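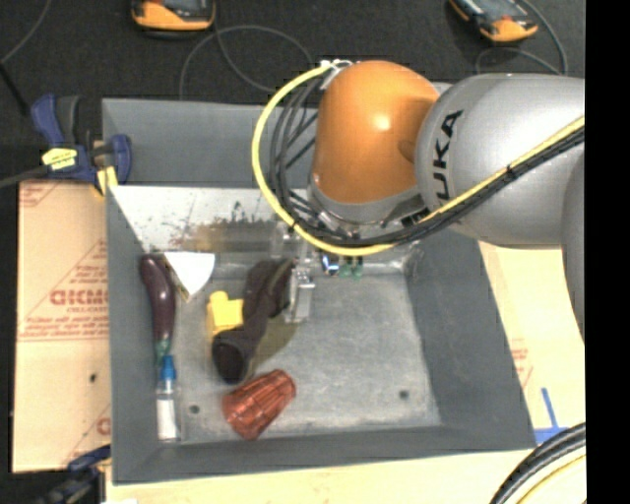 4. Places, Boxes and First Labels

This section explains how to tell Rulevus where your things are kept. Please do it after the installation (section 3) and before you enter the first item. If you enter items first, all of them will go to the place called "Nowhere", and moving them later is slow work.

In Rulevus there are two words which look similar and must not be mixed. A place is something that does not move: a room, a shelf, a corner of the floor. A box is something that can be carried to another place: a bin, a drawer insert, a tray, a bag. Items are put into boxes, and boxes are put into places. An item can also stand in a place without a box, for example a ladder.

4.1 Before you begin

You will need:
- the main computer with Rulevus installed and the licence entered
- the Temton label printer, switched on, with a roll inside
- the Chin hand scanner, charged
- a sketch of your store on paper

The sketch can be very simple. Draw the rooms and the shelves as you see them from the door, and give every shelf a short name. Use letters for the shelves and numbers for the levels. The lowest level is always level 1. In our own store in Lirncombe we started from the top in the beginning, and when a new level was added above, all names had to be changed.

Note: The names may have up to 10 signs. Spaces are permitted but they are counted too. The letters O and I should be avoided, as on the small labels they look the same as zero and one.

4.2 Creating the places

1. Open Rulevus and log in as Owner. A normal user can see the places but cannot change them.

2. In the left menu choose Store, then Places. The list is empty except for the line "Nowhere". This line cannot be deleted.

3. Press New place. Write the name of the room and press Save.

4. Select the room in the list and press New place inside. Write the name of the first shelf. The shelf now appears under the room, moved a little to the right.

5. Select the shelf and add its levels in the same way. If all your shelves have the same number of levels, you may finish one shelf and then use Copy with levels.

6. Repeat until the list agrees with your sketch.

Note: A place can be up to 5 steps deep (building, room, shelf, level, position). Most small stores need only room, shelf and level.

Caution: If you delete a room, everything under it is deleted also. The program asks one time only. Boxes which were in the room are not lost, they go to "Nowhere".

4.3 Choosing the kind of box

For each kind of box which you use, Rulevus wants a box type. The type says how large the box is and whether different items may lie in it together.

1. Choose Store, then Box types, and press New.

2. Give the type a name which your colleagues will understand without asking. "Large open bin" is a good name. "Type B new" is not.

3. Enter the inside length, width and height in millimetres. Measure at the bottom of the box. Many plastic boxes become narrower towards the bottom, and the difference is bigger than one thinks.

4. Choose one of the two filling rules:
 One item only. The box holds many pieces of the same item. Use it for screws, batteries, envelopes.
 Mixed. The box may hold different items. Use it for returned goods, lost property and things which wait for sorting.

5. Enter the highest permitted weight, including the box itself. If you leave this field empty, no warning will be shown.

6. Press Save.

Note: The filling rule cannot be changed while there is something in a box of this type. Empty the box in the program first, change the rule, then put the items back.

Caution: The weight warning in Rulevus is only for your information. It does not know how strong your shelf is. Follow the plate on the shelf, or ask the supplier of it.

4.4 Printing the labels

1. Choose Store, then Labels. On the right side select the Temton printer. If it is not in the list, go back to section 3.6.

2. Mark the places or boxes for which you want labels. To mark a whole shelf with its levels, hold the Shift key and click on the shelf.

3. Choose the size. Small is meant for drawers and trays, large for shelves and big bins.

4. Press Test label. One label is printed with the word TEST and a code.

5. Scan the test label with the Chin scanner. You should hear one short sound. Two short sounds mean that the code was read but the scanner has no connection to the program (see section 3.8). If there is no sound, the print is too light. Open the printer settings and raise Darkness by 2.

6. Press Print all.

Let the labels lie for a moment before you touch the printed side. Put them on a clean surface which is free from dust and grease. On a box the label belongs to the short side, in the upper half, because the lower half is often hidden when boxes stand one behind the other. If your boxes are stored with the long side to the front, then of course use this side, but do it the same way everywhere.

Caution: Do not put a label over a bend or a rib in the plastic. The code will be read badly and the corners will come off.

Note: An old label must be removed fully before the new one is put on. Never glue over it.

4.5 Putting the boxes into places

1. Take the scanner and press the green button until Move is shown.

2. Scan the label of the box.

3. Scan the label of the place. You hear one long sound, and the box is now registered there.

4. Continue with the next box. You do not need to press the green button again.

If you have scanned the wrong place, simply scan the box again and then the right place. The last scan always wins. Both moves will stay in the history, but this does no harm.

Note: The scanner goes to sleep when it is not used. After waking up it is always in the mode Look, not in Move. Please check the display after a pause. This is the most frequent mistake of new users.

4.6 How to handle a mixed box

Mixed boxes are useful, but they grow. We recommend that every mixed box has one responsible person and one day in the week when it is sorted.

1. Open the box in the program and enter the name under Responsible.

2. Under Reminder choose the day.

3. On this day take out each thing, scan it if it has a label, and bring it to its own box. A thing without a label gets a new item number or is thrown away.

4. When the box is empty, press Box is empty. The reminder is then set for the next week.

4.7 Limits

The standard licence is made for more than 4,000 items, and places and boxes are not counted in it. Very long lists will open slower on an old computer. In this case turn off Show pictures in the menu View.

Go on with section 5, Entering Items.

Comments

shelfwise_2
Thank you, very clear. Could you add something on shelves that are used from both sides? I have named them A front and A back for now.
Reply

Zahira Krishnan
I answer for the manual. A front and A back is correct, please keep it. Make them as two shelves, do not make them as positions. I will add a note in 4.2.
Reply

pm_garden_stores
Step 5 in 4.4, mine needed the Darkness put up twice before it would scan. Yellow labels, if that matters.
Reply

Zahira Krishnan
Yes, with coloured labels it is normal. You can repeat the step until the sound comes.
Reply

Oldham Ken
where is section 3.8?? my contents page stops at 3.7
Reply

Zahira Krishnan
You have the June edition. The newer one was put on the download page on 4 December 2023 and has 3.8 in it.
Reply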